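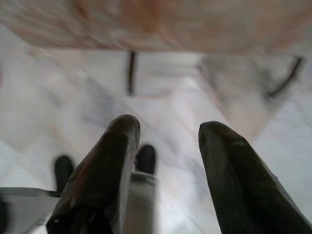
*Left wrist cam, fingers open, floor and table legs behind.*

13/07/2025

Quick one, bus in a bit. Whole day on Danton. Feet ache. Should of worn different shoes.

Task for the Virkuvier round is still "fetch the keys". Find them, pick them up, carry them over and put them down on something else without dropping them. A toddler does it for fun. Thirteen goes before lunch and I'd call four of them decent, and Ximeng would call it two. She marks hard. If the keys swing on the ring and touch anything on the way, she counts it as a fail, and it's in the rules like that so I can't even argue. Did argue though.

Main trouble this morning - the floor. Shiny, pale, patterned all over. The wrist view gets the veins and the reflections and the depth guess goes silly, thinks the floor is nearer than it is, then the arm stops short and hangs there thinking. Ximeng wanted to put a rug down. I said the final could have any floor it likes, so we train on the nasty one. Dong came on the call at eleven and agreed with me, then agreed with her, then had to go. Thanks Dong.

Blur is the other thing. Move the arm at normal speed and the wrist pictures go to streaks along the top, everything far away smears. Fingers stay all right, being fixed to the camera more or less. Slowed the swing down and it got better but then the run takes for ever and we have a time limit. Tried 30 frames a second with the shorter exposure, room went too dark. Lamp tomorrow? Ask about the one upstairs.

Lunch was crisps and the end of the rice. Wrote up the log with one hand.

After lunch we moved on to the head camera and the starting positions. Keys on the red stool, stool in the middle of the floor, cabinet behind. The good thing about the stool is that it's bright and it's low, so the arms can come at it from either side. The bad thing is the hole in the seat. I'm sure the keys will go through it one day and that'll be the day someone is watching.

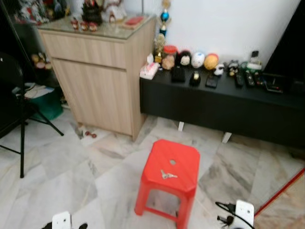 Also the place is full of stuff, and I do mean that as a compliment. Ornaments all over the cabinet and along the top of the TV console, remotes, a phone, the penguin. Ximeng asked if we should clear it. No! Leave it. The rules say "a lived-in room" and you can't get more lived-in than Christmas cottages in July. The detector did fine with the keys, but it got very excited by the gold bits of the big ornament with the blue ball and called those keys as well. Twice. Have added it to the list of things to label properly.

Labelling. Groan. 3,659 frames sitting in the folder and we've done the first 700. Split the rest between us, she takes the head camera and I take both wrists (I lost the toss, wrists are worse). Kiner's old labelling tool keeps forgetting where I was so now I write the frame number on my hand like it's primary school.

Things to sort before next session:

- lamp
- left finger pads, the rubber is marked near the tip, ask for spares
- slow the swing ONLY near the stool, full speed elsewhere
- label the gold ornament as not keys
- tape on the floor for where the base stops, we keep guessing
- return Dong's long cable, he has asked since April

Had a small row over the tape. I said mark the wheel positions, she said mark the stool. She's probably right, the stool gets kicked more than the robot does. By me, mostly. We'll mark both.

Late afternoon was wrist work low down by the cabinet, getting the gripper near the floor and seeing how the green fingers look against it. They show up well, dark on pale, wish everything did. The shadow between them is a worry. The model might learn the shadow and not the fingers. Wrote that down for Dong, he likes that sort of problem, and will have read three papers on it by breakfast.

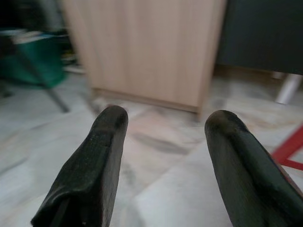 **Kwadwo Nutsugah**

Signed up there becuase Ximeng says the club wants names on every page of the logbook now, even the diary half. Fine. There you go.

Last run of the day I drove by hand, just to have something good on file. Got the keys up first time, carried them over, set them down. Felt brilliant for a minute. Then the battery warning went, so that was that, and we packed the cables and argued about who keeps the charger. She's got it.

To do on the bus: frames. As many as I can stand. Need to find my headphones first.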